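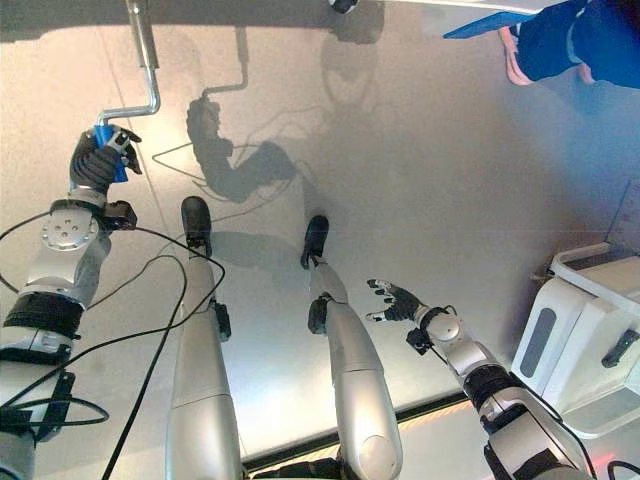 Diamond tiara, frame missing: have a new one made or wear it as a necklace?

Nithin Nadar
I have inherited a late Victorian fringe piece, silver set over a gold back, graduated from the centre. It weighs 94 g without any frame. There are 11 small threaded sockets on the reverse, one behind every long spike, and a tongue clasp at one end. The fitted case is stamped Clillgate and has a curved slot where a frame would have sat. The family has worn it only as a necklace for the past 70 years. A repairer quoted me $400 to glue it to a padded band for a wedding in October. Is that acceptable, or does it need a proper frame?

Rajeshwari Thevar
Do not glue it. Adhesive will get into the open-backed settings and dull the stones, and the solvent needed to remove it can affect any old foil or repair. The sockets are there so the fringe can be screwed to a rigid frame, normally gold or silver gilt, and bound with ribbon or velvet where it touches the hair. A goldsmith can make one from a card template of the curve. The case slot will give you the original profile if the lining hasn't been replaced. 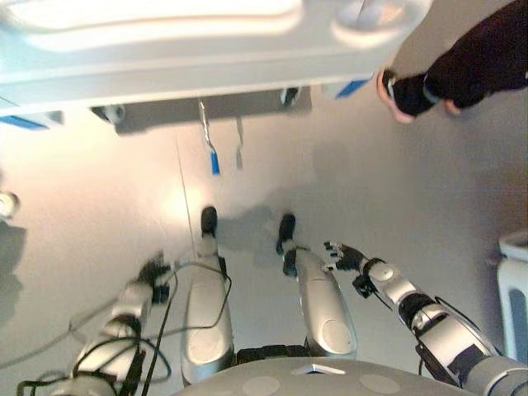 What thread should the new screws have?

Workshops of that period often cut their own, so have the goldsmith gauge each socket and match it before any metal is ordered. Number the screws as they are made, working from the clasp end. If a socket is stripped, bush it in gold and retap it. Don't force an oversize screw into it.

Rajeshwari Thevar (edited)
Ask for the links to be checked as well. Fringe necklaces are strung or hinged at the base, and a worn link lets neighbouring spikes rub. Silver collets wear faster than the gold behind them. 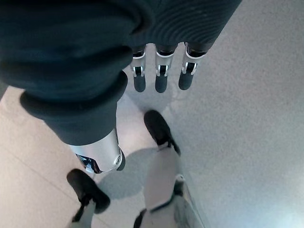 Shemweta
Mine was the same and I just used the band with thread, no glue. It held for the afternoon. It does tip forward a bit, so pin it at the sides. Insure it first.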